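When I called Laine Lapiņa, she asked me to wait five minutes, as she wanted to finish one shirt. She works in the laundry and repair room of Kilell, a small guesthouse in Skaltley, and for years she has taught guests and neighbors how to fold clothes. "People think folding is the end of the work," she told me. "For me it is the moment when I look at the cloth."

She learned it from her first employer, Tahmineh Khosravi, who had a shop for used clothing in Grinness. In one busy February they prepared 734 pieces for sale, and Laine says that she remembers almost 70 of them.

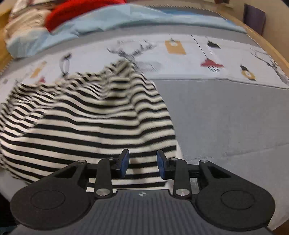 Laine does not like to fold on a table. A bed is better, she explained, for it is wide and the cloth does not slide away. She also prefers a plain sheet under the work. With stripes this helps very much: a black-and-white striped shirt on gray bedding is easy to read, even when it lies crumpled, and the eye finds quickly which way the bands go. "First I look for the shoulders," she said. "If I find the shoulders, the rest will follow me."

I asked what she does with long sleeves, which are my own weak point. She laughed and said that they are the weak point of everybody in her Saturday group too. Her rule is to open both sleeves fully to the sides before anything else, and to smooth them from the shoulder to the wrist with a flat hand.
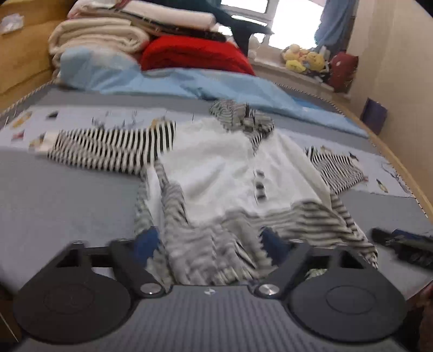
After this she folds each sleeve back over the body, one by one, and only then she brings up the lower part. She does not press hard. "Tahmineh told me that a shirt should be able to breathe in the drawer," she said. "I have repeated this sentence maybe 100 times."

Before we finished, I asked if she folds also at home. "My husband does it," she said. "He puts the sleeves inside, and I leave it so."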